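To: school-buildings list
Subject: Re: Daylight in deep-plan classrooms, any experience?

Hi all,

So glad somebody raised this one, it's my favorite topic! Quoting the original so people joining now can follow:

> We're at concept stage on a two-story extension for a
> middle school, 26 classrooms in total, and the site is
> so tight that we've ended up with rooms much deeper
> than we'd like. The client wants daylight at the back
> wall. Rooflights are easy upstairs but the ground
> floor is a headache. Has anyone used shared light
> wells between pairs of rooms? Did the school like
> living with them, and what did you do about noise?

We did exactly this at Sternetcombe, and I'd do it again tomorrow. The school has 395 students and the old block was one long corridor with rooms on both sides, lights on all day long. We kept the corridor line (the drains run under it, long story) and cut 3 light wells down through the upper floor, each one serving a pair of classrooms below and a breakout space above. The change in those lower rooms is wonderful. Teachers who used to fight over the south side now ask for the middle!
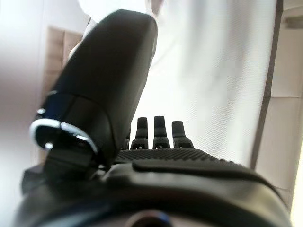 Do the wells need to be glazed on all four sides? Ours are glazed on two, with the other two plastered and painted flat white, and the white walls push a lot of light down to the ground floor.

On noise: we were nervous too. The first scheme had opening vents from the classrooms into the well, and our acoustics people at Meriseo talked us out of it pretty fast. Everything facing the well is now fixed and sealed, and the fresh air comes in through the outside wall instead. The breakout space upstairs gets lively at lunch (as it should) and the rooms below hardly notice.

A few loose things from our notes. Fire first: talk to your reviewer early, as ours wanted 60-minute glass on the lower level and that ate most of the contingency. Cleaning: put a proper access door at the bottom of each well, wide enough for a ladder. We only added one in July, late in the drawings, and I still wince at where it ended up. Paint: Istero did a very flat exterior white for us that hasn't yellowed so far. Lau made the rooflights and were great about changing the curb height after we'd signed off on it.

One question back to you: which way do your rooms face? If the outer wall looks north I'd make the wells longer and skinnier, and I have a section drawing I can send off-list if that's any use. I'd love to see your plan too!

All the best from a very happy light well fan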